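Workshop > Notebooks > Finishing room

July 2022

Third batch of the walnut oil finish, panels for the Erndale cabinet. Mixed 400 g oil with 91 g of the Fustuline resin, warmed the jar in a pan of water until it stopped looking cloudy. The last batch stayed tacky for days. I think the resin was old, so this one is from the new tin.

Panels sanded to 320 before the first coat. Two of them had glue squeeze-out near the tenons that I missed, and it shows as pale spots under the oil. Scraped those back and started them over. Need a better light at that end of the bench.

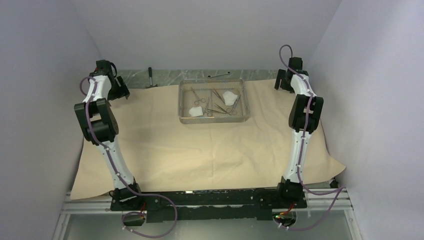 Athumani
Finishing room, Grevwood workshop

Second coat went on thinner, wiped off after fifteen minutes with cotton rag. Much better around the moldings. The lid panel still drinks it up at the end grain, so that edge gets one more pass before the others catch up.

Tried the 700 paper between coats on a scrap. Too fine, it just slid over the surface and clogged. Going back to the gray pad.

Rags are laid flat outside on the rail. Please don't ball them up in the bin, whoever closes.

To do: order more resin, cut a new set of test strips, check the left door for cupping. Final coat no later than September if the hinges come in.

Grevwood workshop notebooks | Contact | Back to top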